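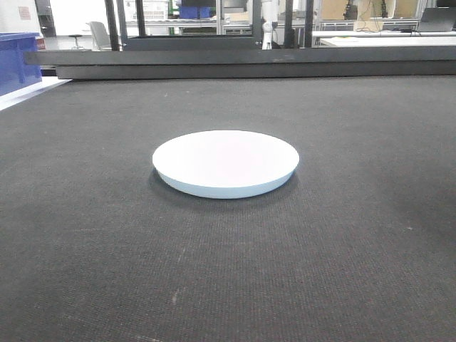
Figure 6.1. A white plate on the gray work mat, with the black beam and posts along the far edge of the table.

Chapter 6
Lost Grasps and Silent Faults

Reading time: 17 min

6.1 An uneventful failure

Most of the faults treated in Chapter 5 announce themselves. A motor overheats and the drive shuts down. A cable parts and the controller reports a missing node. The operator may not know the cause, but knows that there is one to look for. This chapter deals with faults that leave the machine running, with every status light green, while the task is no longer being done.

The opening case comes from the Pulberg test hall, where a single arm with a two-finger gripper was set to pick up a plate from a flat mat, carry it to a second position, and put it down. The program had passed its acceptance run. On 18/04/2020, during an endurance run of 195 cycles, the gripper closed beside the rim at cycle 70, missed the plate, and completed the rest of the motion with nothing between the fingers. It then "released" the plate at the target and recorded a success. The remaining cycles were recorded the same way. The plate did not move again.

Mariann Bodnár, the test engineer on the run, found the discrepancy when she compared the final plate position with the log. The log contained no warnings of any kind.

6.2 What the controller knew

A grasp is usually confirmed in one of three ways: by finger position, by motor current, or by a separate sensor such as a camera or a contact pad. The Pulberg program used finger position only. The rule was simple. If the fingers stopped before reaching the fully closed position, something was assumed to be between them.

For a thick object the rule works well. A plate held by its rim is a poor match for it. The rim is thin, so the difference between "closed on the rim" and "closed on nothing" is small, and the threshold must sit inside that gap. 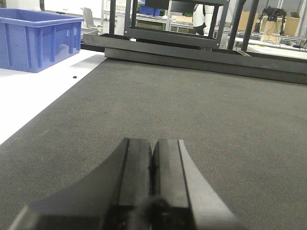
With the fingers nearly together, a small error in the position reading is enough to turn an empty grasp into a confirmed one. The acceptance run had been made with a fresh zero calibration. By cycle 70 the zero point had drifted, and the reading for fully closed fingers had crossed the threshold. From then on the check could give only one answer. It would have confirmed a grasp with the plate removed from the building.

Two separate faults were therefore present:

(a) The approach position had shifted to one side, so the fingers came down outside the rim.

(b) The grasp check had lost its ability to report failure.

Fault (a) caused the missed pick. Fault (b) caused the false record. Either one alone would have been a minor matter. With (a) alone, the program would have stopped and called the operator. With (b) alone, the plate would have been moved correctly and the drift might have been caught at the next service.

6.3 The safety question

The first review, by Ebuka Ogbonna, classed the event as a productivity loss. Dorottya Hajdu objected, and her objection is the reason the case appears in this book. The same grasp signal was also used to select the speed limit. While holding an object the arm ran at reduced speed; after a confirmed release it returned at full speed. A false grasp signal here produced slow motion, which is the harmless direction. A drift of the opposite sign would have let the arm carry a real load at full speed.

The classification was changed. The corrective action was as follows:

1. The gripper is closed fully, with no object present, before each block of 17 cycles, and the reading is compared with a stored value.
2. Motor current is read together with finger position. The two must agree.
3. The speed limit no longer depends on the grasp signal.
4. A disagreement in step 1 or step 2 stops the arm and requires a manual reset.

Step 1 deserves attention. It tests whether the check can still fail. A check that has never been seen to report a fault should be treated as unverified, however many correct results it has logged.

6.4 Terms used in this chapter

Silent fault: a fault that produces no alarm and no stop.

False confirmation: a report that a step was completed when it was not.

Proof test: a deliberate test of a protective or monitoring function, made at a fixed interval.

Section 6.5 develops the proof test interval for a position-based grasp check. Readers who have not worked through the drift model in Chapter 5 should do so first.

3 comments | 6 shares

Fanni Vörös
Is the stored value in step 1 ever renewed? If it is rewritten at each service you could store the drift along with it.

Mulugeta Araya
Section 6.7 covers that. It is kept from commissioning and changed only when the fingers are replaced.

Fanni Vörös
Found it, thank you.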